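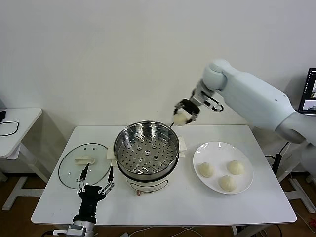

Visit report: Janach perforating and pressing works, Tarden
2021-06-27

Purpose of the visit

The Janach works at Tarden makes perforated sheet, filter discs and pressed baskets in stainless steel. It opens its main hall to outside visitors once a year, in small groups. I went to see how round parts with punched bottoms are made in quantity. Most published material on perforation deals with flat sheet for building fronts and screens. Kitchen parts such as steamer baskets get less attention, although a perforated bottom with holes in concentric rings is a harder tooling problem than a straight grid.

The tour lasted two hours and followed the material from the coil store to packing. Photography was not allowed past the reception area. The notes below were written the same evening.

Coil store and blanking

Coils arrive by truck on the north side of the building and are stored on their sides in steel cradles. The main material is a common 18/8 stainless in a deep-drawing quality. A second rack holds ferritic coil, which is magnetic and is used for parts that have to work on induction burners. The guide showed the difference with a magnet on a string.

Each coil is unwound, straightened through a set of rollers and fed to a blanking press. The blanks are round and are cut in a staggered layout to save material. The skeleton left over is chopped at the end of the line and drops into a scrap bin under the floor. Scrap is kept separate by grade and sold back to the supplier. A mixed bin loses most of its value, and there are color-coded lids on the chutes to prevent this.

Lubricant is applied to both sides of the blank by felt rollers. The works moved from a chlorinated oil to a water-based product in May of last year. According to the guide, tool wear went up for several weeks and came back down after the draw radii were repolished.

Drawing

The largest machine on the tour was a 200-ton hydraulic press from Sial. A blank is clamped at its edge by a ring and a punch pushes the middle down through a die. If the clamping force is too low, the wall wrinkles. If it is too high, the bottom corner tears. The operator had a tray of failed parts of both types, kept for training, and these were passed around.

Deep parts are drawn in two stages. The steel hardens as it is worked, and for the deepest shapes it has to be annealed between stages. Shallow baskets need one stage only. The cycle was slower than I expected, with the punch slowing noticeably before it touched the blank. Noise at the operator position was moderate. It was much worse at the blanking press, where ear protection is required.

After drawing, the uneven flange is trimmed and the rim is either curled or folded. A curled rim stiffens the part and puts the cut edge out of reach. Curling is done with a roller on a rotating fixture. The guide described it as the step with the highest reject rate, mostly from small cracks on the outer side of the curl.

Perforating the bottoms

This was the part I had come for. Flat sheet can be perforated by a wide tool that punches a full row at each stroke while the sheet moves forward. A round bottom with rings of holes cannot be fed in this way. The works uses two methods.

For long runs, the whole pattern is punched in one stroke. The tool carries one punch for every hole, and the punches are ground to slightly different lengths in groups so that the load is spread over the stroke. The tool on display in the hall had 209 punches. Replacing one broken punch takes 40 minutes, most of it spent removing and resetting the stripper plate.

For short runs, the part sits on an indexing table and a small press punches one sector at a time. Tool cost is low, but any error in the indexing shows up as a visible step between sectors. Some sample parts on the table had this fault. It was easy to find by sighting along a ring of holes against the light.

Raised features are formed separately. A hole with a raised edge is made by first piercing a smaller hole and then pushing a tapered punch through it, which turns the edge up. The direction matters on a basket bottom. An edge turned the wrong way holds water in the finished part and can hold a polishing compound during manufacture.

I asked about the smallest practical hole. The answer was that hole diameter should not be less than the sheet thickness in stainless steel, and that customers ask for less than this regularly. The spacing between holes has a similar limit. Where rings are set too close, the bottom goes out of flat and has to be pressed again.

Finishing

Punching leaves a burr on the exit side. Flat discs are deburred on a belt machine with a wet abrasive. Formed parts go through a vibrating trough filled with ceramic pieces. The trough ran throughout the visit and made conversation difficult in that corner of the hall.

Inner walls are polished on a spindle with fiber and cloth wheels, in that order. The work is partly manual. Extraction is good, and the floor around the spindles was clean. Parts that need a mirror finish on the outside are sent to Masard, a separate company two streets away, and come back for washing and packing. The works would not give a cost per part for this.

Washing is in three tanks with a final rinse in deionized water. Drying is by hot air. A passivation bath in citric acid is used for parts in contact with food if the customer asks for it in the order.

Inspection

Each batch is checked for rim diameter, depth, flatness of the bottom and missing holes. Missing holes are found on a light box with a printed overlay. The inspector slides the part over the overlay and looks for a dark spot. A camera system was tested and is not in use at present, due to reflections from the polished wall.

On the inspection sheet for the batch in progress, the sample size was given as 440 parts. The accepted defect level was covered with tape, presumably on purpose.

Practical notes

The entrance for visitors is on the east side, next to the weighbridge. Parking is limited. Safety shoes are lent out in full sizes only, so anyone with a pair should bring them. Glasses and ear plugs are supplied at the door. The hall is unheated and has steps at two points, and the walkway by the scrap bins is narrow.

Questions on tooling were answered in detail. Questions on prices and customers were not. The flat sheet line was down for a bearing change and will have to wait for another visit. A printed sheet of standard hole patterns is available at reception. It lists straight and staggered layouts, with ring patterns quoted on request.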